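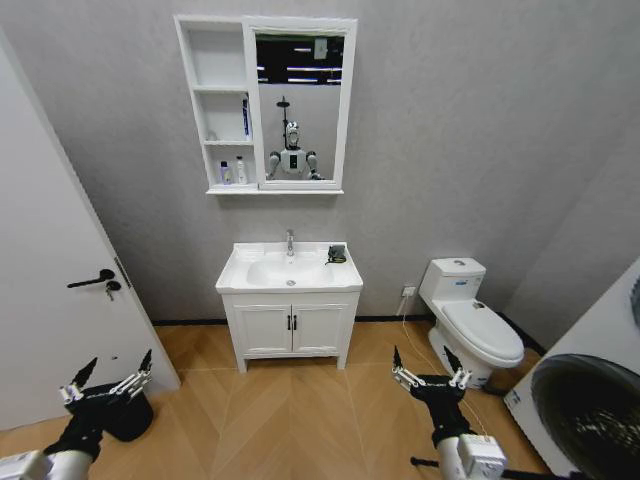

Household Guides > Bathroom > Cleaning and Upkeep > Weekly Care of a Small Bathroom

Weekly Care of a Small Bathroom: Vanity, Shelves and Toilet

Published by the Nelleck Residential Services Office, 1 January 2026

14 shares | 3 comments

This guide sets out the weekly cleaning procedure for bathrooms in Nelleck residences. It applies to rooms fitted with a freestanding vanity, a wall-mounted mirror cabinet with open shelves, and a standard toilet with a tank. Residents who follow it each week will find that the seasonal deep clean takes far less time.

What you will need

Two microfiber cloths, one for the vanity and shelves and one for the toilet only
A soft sponge
A mild, non-abrasive cleaner, such as Vidamance Basin and Tile
Glass cleaner
Toilet bowl cleaner and a brush
A dry towel for the floor

Step 1. Clear the surfaces

Remove everything from the basin top and the open shelves and place it outside the room. Bottles should be closed before they are moved. Check the base of each one for residue and wipe it clean. Discard products that are past the date on the label. Open the door fully and leave it open until the work is finished.

Step 2. Shelves

Always begin with the highest surface and work down. Dust falls, and a basin cleaned first will need to be cleaned again. The white shelf compartment set against the pale gray wall should be wiped from the back panel forward, with particular attention to the inside corners. A damp cloth is sufficient for most painted finishes. Do not spray cleaner directly into the compartment – apply it to the cloth and wring the cloth well. Dry each shelf before anything is returned to it.

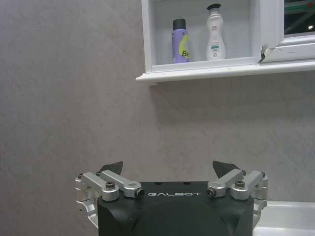

Items kept on open shelves should be limited to those used every day. Spare soap, refills and cleaning products belong in the cabinet below the basin. A white interior with a faintly gray back wall will show rings and drips readily, so a bottle that leaks should be stood in a shallow tray. Tall bottles should be placed where they cannot tip forward into the basin.

Step 3. Mirror

Spray glass cleaner onto a dry cloth and wipe from top to bottom. Finish with the edges of the white surround, where moisture tends to collect.

Step 4. Basin, faucet and cabinet doors

Apply the cleaner to the bowl and leave it for 2 minutes. Wipe with the sponge, rinse, and dry. Clean behind the faucet, where limescale forms first. Chrome should be buffed with a dry cloth and never scrubbed with powder. On raised-panel doors, run a damp cloth along the grooves and around the handles.

Step 5. Toilet

Apply bowl cleaner under the rim and leave it for 7 minutes. Meanwhile, wipe the tank, flush button, lid and seat with the second cloth. Brush the bowl and flush with the lid down.

Step 6. Floor

Sweep toward the door, including the gap beneath the vanity. Mop with a well-wrung cloth and dry the baseboard. Keep water away from outlets and any cable lying on the floor.

Newly resealed basins must be left dry for 48 hours before cleaning.

3 comments

dromura_resident: Does the same cleaner work on the older basins in the Dromura building? Ours has a matte finish.

Nelleck Residential Services Office: Please use warm water and dish soap on matte basins.

tilesandtea: I had been doing the sink first for years. Starting with the shelves saved me a second round. Thank you!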